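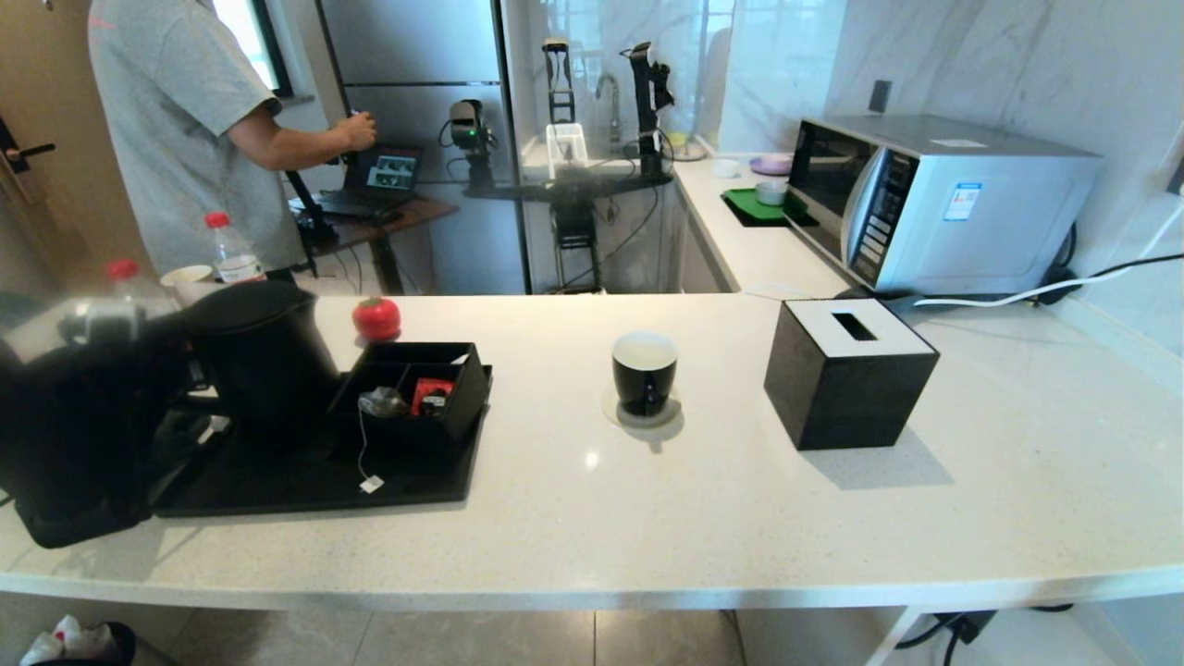

**Cuaderno 6 -- pág. 10**

Julio, empiezo a las 9:40

Sigo con la comparación de pinzas en la encimera. Lo dejo escrito antes de hablar con nadie, que luego en la reunión las cosas suenan mejor de lo que fueron.

Punto de partida: la pinza paralela de Gitska contra la de dedos adaptativos de Brikby. Mismo controlador (el de Cabrera), misma altura de carril, mismas tareas. La hoja comercial de Brikby promete agarre "sin ajuste previo" en objetos domésticos. Ya veremos. La última vez que leí "sin ajuste previo" pasamos una mañana entera ajustando.

**Montaje**

Los dos brazos negros siguen en el carril del fondo, delante del frigorífico. La cámara con soporte, sujeta junto al carril, la dejo como estaba: no quiero cambiar pinza y punto de vista a la vez y después no saber a quién echarle la culpa.

Objetos de prueba: la taza negra (interior blanco) sobre el posavasos de cristal, el vaso de papel y la caja de pañuelos. El hervidor queda fuera hasta que alguien me convenza de que el límite de par está bien puesto en los dos brazos. Hoy no me lo creo.

**Taza sobre el posavasos**

El caso que más me interesa y el que peor se presta a sacar conclusiones. El posavasos es transparente, la encimera brilla y la luz de arriba se refleja en ella. La estimación de profundidad en el borde del cristal baila de un fotograma a otro. El software de Fliltari le asigna una confianza alta igualmente, cosa que me preocupa más que el error en sí.

- Gitska: agarra la taza por la pared sin problema si la aproximación es vertical. Si entra inclinada, toca el posavasos y lo arrastra.
- Brikby: los dedos se doblan y "perdonan" el error de posición, pero la taza sale ligeramente girada. Para levantarla da igual. Para servir algo dentro, no.

En el registro los dos casos figuran como éxito. El criterio actual es "objeto a más de cierta altura al final del movimiento", y con ese criterio hasta un golpe afortunado cuenta. Propongo añadir la inclinación final respecto a la vertical. Lo propuse ya en el cuaderno anterior y se quedó ahí.

**Vaso de papel**

Con la pinza paralela, la consigna de fuerza por defecto lo aplasta. Bajándola se puede levantar vacío. Lleno no lo he probado y no pienso extrapolar.

Con Brikby, mejor, lo reconozco. Los dedos reparten el contacto y el vaso conserva la forma. Dos peros: la apertura es lenta, y al soltar un dedo se queda pegado al cartón un instante y lo desplaza. Quien haya visto el vídeo del fabricante recordará que el corte de plano llega justo antes de soltar.

**Caja de pañuelos**

Cubo negro con la tapa blanca y la ranura en medio. La idea original era sacar un pañuelo. Me parece prematuro: mezcla percepción de tela, fuerza de tracción y sujeción de la caja, y si falla no sabremos por qué. Hoy solo empujarla y levantarla.

Levantarla: va justa de apertura en la Gitska, hay que centrar muy bien. Brikby llega con holgura. Empujarla: las dos igual. No veo que la pinza aporte nada, es cosa del brazo.

Curiosidad para quien lleve la segmentación: la cara negra de la caja y su sombra a la derecha salen a veces como una sola pieza. El centro estimado se va hacia la sombra y la pinza con él. Si alguien me dice que el modelo "entiende la escena", le enseño esto.

**Controlador**

Fallo 705 en la unidad de Cabrera al cambiar de herramienta en caliente. El manual lo describe como "discrepancia de carga declarada" y recomienda reiniciar. Reiniciando se va, claro. También se va si se vuelve a declarar la masa de la pinza a mano, así que sospecho que el cambio automático de perfil no carga la masa y nadie lo ha mirado porque reiniciar es cómodo.

Consecuencia fea: si la masa estaba mal en las pasadas anteriores, la compensación de gravedad también, y parte de la deriva que le atribuimos a Brikby podría ser nuestra. No estoy diciendo que lo sea. Digo que la gráfica que circula no debería circular todavía.

**Sobre la cifra del informe**

En el borrador aparecen 2.322 agarres como si fueran todos comparables. No lo son. Ahí dentro hay pasadas con el perfil antiguo, pasadas con la cámara en otro sitio y repeticiones lanzadas en bucle sobre el mismo objeto en la misma postura. Un agarre repetido sin mover la taza mide la repetibilidad del brazo y poco más. Pido que se separen antes de sacar porcentajes.

**Dudas abiertas**

1. ¿La ventaja de Brikby con el vaso aguanta si igualamos la velocidad de cierre? La Gitska cierra bastante más rápido y no lo hemos corregido.
2. ¿Cuánto duran los dedos blandos? El proveedor responde con adjetivos. He pedido un dato de ciclos.
3. El posavasos: ¿lo quitamos para tener números limpios o lo dejamos porque en una cocina de verdad hay posavasos? Yo lo dejaría, pero informando de los resultados por separado.
4. Botellas de agua. Las de tapón rojo, al fondo. Alguien quiere incluirlas en la próxima tanda. De acuerdo, con el nivel de agua anotado en cada pasada. Sin eso no firmo nada.

**Pendiente**

- Declarar la masa de ambas pinzas a mano y repetir la taza, 10 intentos por pinza, recolocando entre uno y otro.
- Provocar el 705 a propósito y guardar el registro completo antes de reiniciar.
- Pasar el criterio de inclinación al script de evaluación.
- Preguntar a Fliltari de dónde sale el valor de confianza. Por escrito.

Opinión provisional, a lápiz: para la taza me quedo con la paralela y para el vaso con la adaptativa. Comprar la segunda solo por un vaso de papel me parece caro -- y con lo del 705 sin aclarar, tampoco defendería la primera delante de quien paga.

13:15. Paro aquí. Brazos en reposo, perfil de la Gitska cargado, masa declarada a mano. Quien entre por la tarde, que no reinicie el controlador sin apuntarlo en la página siguiente.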